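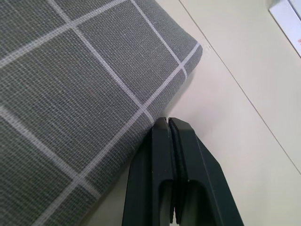 5.2 Teaching the dog to hold a mark

Before a filming day, the dog must know its mark and stay there until you give the hand signal. Begin at home with something soft and easy to see from far away, for example a grey cushion with a pale check pattern, and only later change to the small Zarkar mat.

1. Put the mark on a flat floor and lead the dog to it.
2. When all four paws are on it, press the clicker once and give the food.
3. Step back one pace. Wait, then click again.
4. Repeat until the dog stays for 24 seconds.
5. Add the hand signal from section 4. Do not speak at the same time.

Note: A young dog may need 41 repetitions or more, divided over several days.

Caution: Stop if the dog pants or turns its head away. Never pull it back to the mark by the leash.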